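Pegs, dowels and the little brown bits that always go missing

I love a good peg. If you've ever put a flat-pack shelf together, or mended a chair rung on a Muren stool (we've had 3 of those through the door since October), you'll know how much rests on these small pieces, and how quickly they roll under the bench! So let's give them a proper spot.
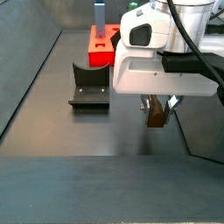
Hirnport Workshop Club – Bench Tips

Start with the table. Clear it right down, wipe it, and put back only what you need for this one job. A plain grey top is lovely for small parts because a dark peg shows up straight away. If yours is patterned or stained, lay a sheet of grey card over it.

Low walls round the bench are brilliant too. Anything you drop stays put, and you can make them from offcuts in an afternoon – mine are screwed on from underneath so they lift off when I need to saw something long.

A holder should be heavier than you think, or else fixed down. Two small screws through the base will do it. Cut a shallow curve in the top edge of the upright if you want a round piece to rest there, then sand the curve well (wrap the paper round a bit of broom handle, it works a treat).

Now for fitting. Hold the peg upright over the hole and look at it from the front, then from the side, before you push. A slightly shaped end helps such a lot! I take the sharp edge off with a few strokes of fine paper, turning as I go. Try it dry first, every time, and go easy on the glue. 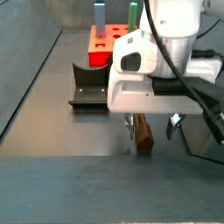 Wooden block held upright, lower end just above the tabletop.

The same goes for longer blocks. Bring them down slowly and stop just short of the surface, so you can still nudge them over. The shadow underneath is a great guide if your lamp is straight overhead.

For storage, I keep pegs in old Pascual jam jars, sorted by width, with one peg taped to the lid. Zaid Majali swears by egg boxes and has 27 of them on a shelf, all labelled. Both work! Just keep them out of a damp shed, or the pegs will swell and you'll be sanding all evening.

Next time: getting old glue out of a hole without making the hole bigger.

Posted 8 November 2020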